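1 Apr 2020

So the craft table. I have been circling it since November, and this week I ran out of other rooms to tidy, so in I went with a trash bag and a cup of coffee.

The first thing was to get everything off and look at what I use to protect the top. I bought the table from Hinds when we moved in and I love that pale wood, so there's always something white over it when I glue or paint.

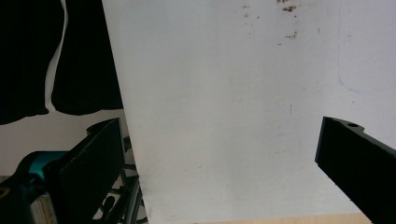 My rule used to be that any cover with a mark on it went in the trash. Rochelle McAlister, my neighbor, thinks that's crazy, and she's won me over. A few brown stains near the top and a stray blue line don't stop a white board from doing its job! I'm keeping the scruffy ones for messy days and one clean sheet for wrapping presents – that one lives on the closet shelf where I can't get at it with a glue gun.

Then came the boxes. I keep boxes. Phone boxes, shoe boxes, the nice stiff one my Etari teapot came in (teapot broke, box is perfect). I pulled 36 of them out from under that table and had to sit down for a minute. 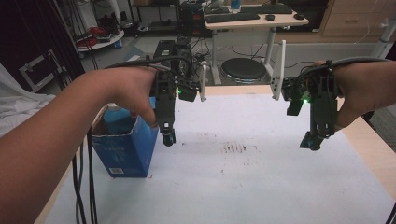 Does a box with a torn top still earn its place? It does if it stands up by itself and holds a bottle upright, which is all I ask of it. The floppy ones went out for recycling, and so did anything too shallow for my glue and paint bottles.

I do trim ragged edges when they bug me, with the big Jekel scissors and a strip of masking tape folded over the rim. It takes 3 minutes and makes a beat-up box feel almost fancy.

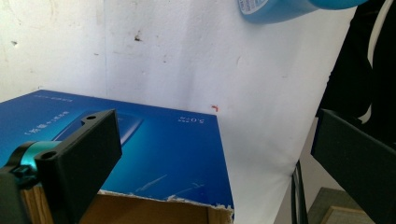 The tape has to be the wide kind, though. I tried the skinny stuff first and it peeled up at every corner, so I ended up doing two of them over again. Still to do: the ribbon drawer, and the jar of dried-up markers that I keep telling myself I'll test one by one.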